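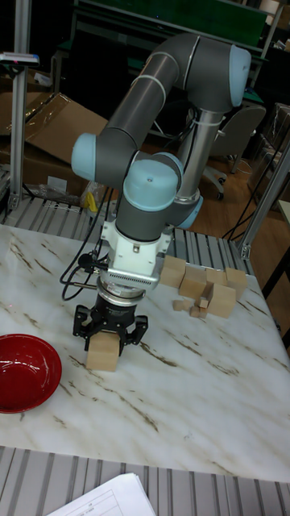 Gizella Hegedűs wrote to ask whether plain wooden blocks really need a page of instructions, and the answer is no, they don't! You can tip them out on a table and get going. But her letter went on for two sides and had eleven very good questions in it, most of which we've heard before at the Hiralura block table, so this page is mostly hers, with other people's questions fitted in between.

Wooden Blocks: Your Questions

Last updated Dec 1, 2019

Getting started

How many blocks do I need?

Fewer than you think. A small handful on a tabletop will keep a person busy for a surprising while, and if you have a mix of sizes so much the better. Look at the top of the page: some larger blocks and a few little pieces in front of them, and there's already a doorway, a step and a chimney in there if you want them. Our full collection at Grorgate stands at 257 blocks and we hardly ever have them all out at once. When we do, people spend half their time hunting for the piece they want.

If you're starting from nothing, get cubes first, then something long, then something thin. Arches are lovely but they can wait.

What size should the cubes be?

Ours are 30 mm along each edge, which suits small hands and still feels good in big ones. Larger cubes make quicker towers and louder crashes. The thing that matters far more than the size is that your sizes go into one another. If two small cubes stand as high as one large one, you can build a level floor across both. If they're nearly the same height but not quite, everything above them leans, and you'll go slowly mad looking for the cause.

Can I mix blocks from different sets?

Please do! Half the fun of our boxes is the odd pieces. The old Szabó set that came to us in October is a tiny bit bigger all round than the rest, so we use it for ground floors and garden walls and leave it out of anything tall. Stand a block from each set side by side on a flat table and run a fingertip across the join. If you can feel a ridge, keep them on separate storeys.

Do you prefer bare wood or painted?

Bare, for building. Unpainted wood has a bit of grip to it and doesn't chip along the corners. Glossy paint can be slippery, and two freshly waxed faces are worse still - we waxed a whole box once and nobody could get past the fourth level for a fortnight. Painted blocks are very cheerful, though, and if yours are painted, enjoy them. Put the shiny ones on top.

The table

Does it matter what I build on?

It does, and people hardly ever think of it. You want hard, flat and steady. A smooth tabletop beats carpet by miles. Tablecloths are hopeless. If your table rocks, fold a bit of card under the short leg before anybody starts, not halfway up the tower.

A patterned top is no bother at all, by the way. Someone asked if the veins on a marble-patterned table would put the eye off when lining up a wall, and we've found they make a rather good river.

How much room should I leave?

Keep your building well in from the front edge and keep the spare blocks to one side of it. We like ours on the side of the hand that does the placing. If you have to reach over the tower for every block, sooner or later a sleeve will have it. Miklós Pap rolls his cuffs up before he starts, and his towers are still standing at teatime, so draw your own conclusions.

Should I put the blocks in a bowl or leave them loose?

We leave the larger ones loose on the table so that everyone can see what there is. A bowl is brilliant for the tiny ones, which otherwise end up on the floor and then under a foot. Any wide, shallow bowl will do. Deep ones mean rummaging.

What about working from a plan?

Some people love one. We keep a few drawings by the table, and anyone can take a sheet and have a go. Others wouldn't dream of it. If you want to try drawing your own, do it after you've built the thing, on squared paper, one page for each level. Number the pages. We have a gorgeous castle in our folder that no one has been able to build for two years, thanks to a gust of wind and no page numbers.

Building

How do I pick up a block without knocking its neighbours?

This was Gizella's third question and I could talk about it all afternoon. Take hold of two opposite faces, fairly low down, and lift straight up until you're clear of everything else. Only then move sideways. Most accidents come from lifting and sliding in the same movement. When you're putting the block down, do the same thing in reverse: get it over the spot, stop for a moment, lower it, let go with both sides of your grip at once. If one finger lets go before the other, the block turns a little. Over a few levels that adds up.

It sounds terribly fussy written out. Try it five times and you'll do it without thinking.

My towers always lean. What am I doing wrong?

Probably nothing dreadful! Check these first:

Is the table level? A marble will tell you.
Is there a crumb, a splinter or a grain of sand under the bottom block?
Are you looking at it from one side only? Crouch, and look again from the next side round.
Have you got your biggest block at the bottom?

If all that's fine, look at the blocks themselves. Even well-cut cubes are sometimes a hair longer one way than the other. Give the leaning one a quarter turn and see if the tower straightens up.

Who holds the record at your table?

The tall tower record belongs to Miklós, at 1732 mm, made with single blocks at the top and a very broad foot. The bridge record is Gizella's: 335 mm between the supports, with nothing but overlapping planks and a good many blocks weighing down the ends. Both were measured with the same steel tape, and both have been argued over. The bridge is the harder of the two in my opinion. I've tried it again and again and never got near.

How does that sort of bridge work?

Each plank sticks out a little beyond the one under it, and the weight stacked on the back end stops it tipping. Start with a small overhang, less than you'd like. Build both sides at the same pace so you don't run out of heavy pieces for the second one. The last plank goes across the gap at the top, and for that one it helps to hold your breath.

Do small pieces have any use?

Loads! A thin flat one can level up a wall, or make a windowsill, or wedge a door open. Tiny cubes are our favourites for chimneys, loaves of bread, parcels, chess pieces and cats. Lean one against a bigger block and it becomes somebody waiting for a bus. We'd sooner lose a large block than a small one.

Games for more than one person

What can two people do with one set?

Our usual is called Flukutura, after the house where we first played it. One person builds something small behind a screen (a cereal box stood on end is plenty). The other sits on the far side with the same pieces and tries to build the same thing from spoken directions only. Then you take the screen away. It is very funny and occasionally very quiet.

You can make it harder by banning the words left and right.

Is it all right for adults?

Of course it is. Most of our evening table is well past school age. A man came in once to get out of the rain and stayed until we locked up.

What about very young children?

Tiny pieces go away before babies and toddlers come anywhere near the table. Big cubes only, nothing that would fit in a mouth, and somebody sitting with them. They'll mostly want to knock down what you've built, so build quickly and don't get attached.

Looking after them

How do I clean wooden blocks?

Wipe them with a cloth that's been wrung out hard, a drop of washing-up liquid if they're sticky, then a second wipe with plain water. Spread them out on a towel with gaps between and turn them over once. Never soak them, and never put them in the dishwasher. Wood swells, and it doesn't always go back to the shape it was.

Don't dry them on the radiator either. We did that with the first box and four cubes split along the grain.

One of mine has a rough corner. Can I sand it?

Yes, but go gently and only on the edge itself. Lay fine sandpaper flat on the table and draw the block along it a couple of times. If you sand a whole face you change the height, and then you've got the ridge problem again. Brush off the dust before it goes back with the others.

How should I store them?

In something you can carry with one hand and see into. We've had good service from shallow cardboard boxes, one for large, one for small, one for oddments, and they fold flat when they're not wanted. Clear bags are handy for the little pieces too, kept up out of reach of small children. Lids are more trouble than they're worth. If putting away is easy, it gets done.

Do you sell blocks?

We don't, sorry. We lend boxes to anyone who can get to Grorgate to collect one, for up to three weeks at a time. Bring something sturdy to carry it home in, because a full box is heavier than it looks.

Can I send you a picture of what I've built?

We'd love that! Drawings as well. Tell us what it is, even if you think it's obvious. We had a splendid lighthouse up on the wall for a month before its builder came in and told us it was a giraffe.

I have a question that isn't on this page.

Ask at the table, or leave a note in the oddments box when you bring it back. New answers get added here a few at a time. Next up is ramps, as soon as we've agreed how steep is too steep.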